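Review: Orklow Good Practice Pack, second printing
Rules and cards for hand-held gripper recording
Price paid: $181, shipping extra

Short version: buy it if you have more than one person recording. Skip it if it's just you and you already keep a log. The booklet is good. The cards are mostly good. The spreadsheet that comes with it is a mess and I gave up on it by lunch.

You get a spiral booklet, a ring of wipe-clean cards, a roll of floor tape and a download code. Tape is fine. It's tape.

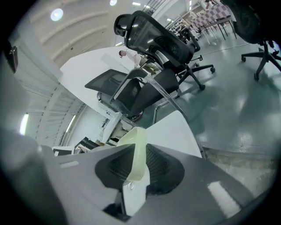 BERKTON, August

Used the pack for a full run of household tasks, trays and sinks and cups, the usual. Two operators at most, sometimes one. Open room with desks in it, other people getting on with their day. So no lab conditions, and the booklet says up front that it's written for rooms like that. Glad somebody did.

Before you record

Card 1 is the room check. Chairs first. Anything on casters gets pushed back or parked, and you decide which one before the first take so it doesn't wander between takes. Sounds fussy. Then you try to sort footage where the same chair is in a different spot every few minutes and you stop complaining.

Card 2 is markers. Wipe the faces, check for lifted corners, no tape over the print. Takes no time. My only gripe is that it doesn't say what to do with a scuffed one. Replace? Keep and note it? The old Planar checklist, which we used before, had a line for that. Wish they'd stolen it.

Card 3, people in the room. Tell them you're recording, get a yes, write down who said it. If someone walks through the background you don't stop the take, you flag it. I like that. The earlier version we had from Demissie told you to throw the take away, and in a shared room you'd throw away your whole morning.

Two-operator handovers get their own section and it's the best part of the booklet. The receiving side touches first. The giving side doesn't open until the other one says "mine" out loud. Nobody pulls. We'd been doing it by feel with a plastic tray and by feel is how you end up with a tray on the floor. Rule also says to keep your forearm out to the side where you can, so the other operator's view stays clear. Harder than it reads. 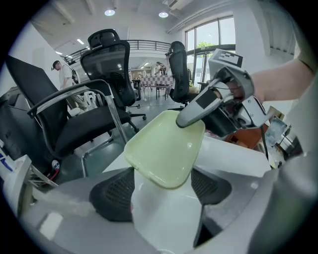 While you record

Cards 4 to 7. Stance, cables, speed, breaks.

Stance card says feet still, grippers out in front, start every take from the same ready position. One side may start with the object already held, but then it's written in the log as a "loaded start". Never thought to separate those. Now I do.

Cable card is the one I'd frame. Power strips go to the wall side, nothing crosses where you step, walk the area once before you pick anything up. We were not doing this. I'm still not doing it as well as the card wants, floors fill up fast, and the card could really use a diagram insted of a wall of text. 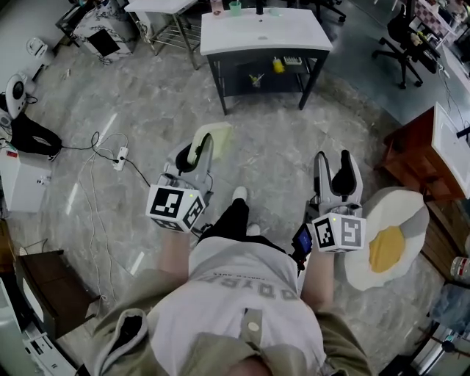 Speed card is so-so. Wants you to move at "normal household pace" and then gives no way to check it. Fine for a person who's done 2000 takes. Useless for someone in their first hour.

Breaks: put the grippers down every 100 takes whether or not you're tired. Good number for short tasks. Too long for anything where you hold both arms out over a basin. We cut it in half for sink work and nobody's wrists minded.

Sink work in general is thin. One page. It says keep the jaws clear of the faucet, decide before the take where the sponge starts and don't nudge it back mid-take, and keep cables off the basin rim. That last one, ok, but with a basin on the floor and a cable coming off the handle, tell me how. A clip would do it. Pack doesn't include a clip. For 181 dollars I'd like a clip.

Also nothing on labeling bottles. If there's soap on the ledge somebody has to know what is in it. Basic stuff.

After

Log, label, back up, same hour. Booklet gives a log sheet with room for 200 entries, decent paper, columns in a sensible order. Use the paper one. The spreadsheet version has locked cells you need unlocked and the flag column doesn't sort.

Pros: handover rules, cable card, consent line, paper log
Cons: spreadsheet, thin sink page, no clip, no marker replacment rule

Would I buy again, yes, grumbling. Four out of five if they fix the download. 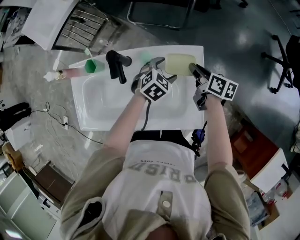

Yabsira Chala: Agree on the spreadsheet, disagree on the speed card. We had new people practice with it for a morning, no recording, and their pace settled on its own. For the cables we use a soft strap at the elbow. Not in any booklet but it keeps slack out of the way. Does the second printing still skip left-handed operators? Ours did.

Reply from reviewer: Still skips them. One line, "mirror as needed." Will try the strap, thx.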